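The Fledgate Books

The Fledgate books are a series of fantasy novels by Noémi Pintér, set in and under the harbour town of Fledgate. I've kept this entry going for years now, so forgive me if it sounds more like a fan than a reference book (I am one!).

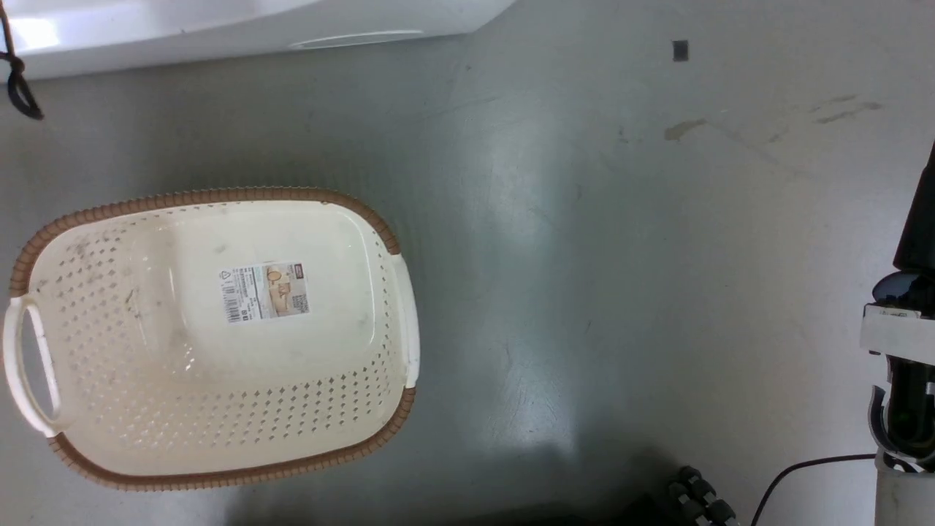

The first novel, Kulterport, runs to 322 pages and follows Retamal, a ferry pilot who finds that the river she works on flows backwards one night a year. It's slow to start - I gave up twice - but once she reaches the drowned customs house I couldn't put it down.

The second, Horken, is the long one, well over 400 pages in my paperback, and readers tend to love it or skip it. It leaves Retamal behind completely and moves 70 years into the past, to the building of the locks. I love it, mostly for the lock-keeper's letters, which take up 23 short chapters and are very funny in places.

Setting

Fledgate has no map in any edition. Ineke Dijkstra drew one for her reading group and it gets passed about a lot, but it puts the fish market on the wrong bank (see chapter four of Kulterport).

Translations

Both books are out in Dutch, translated by Gerrit Peeters. Ilse Verbruggen reviewed his Horken warmly, though she missed the rhyming tide tables, and so do I.

Reading order

I'd go with publication order. Horken gives away who built the customs house, and that's a surprise worth keeping.

Last updated 9 May 2019.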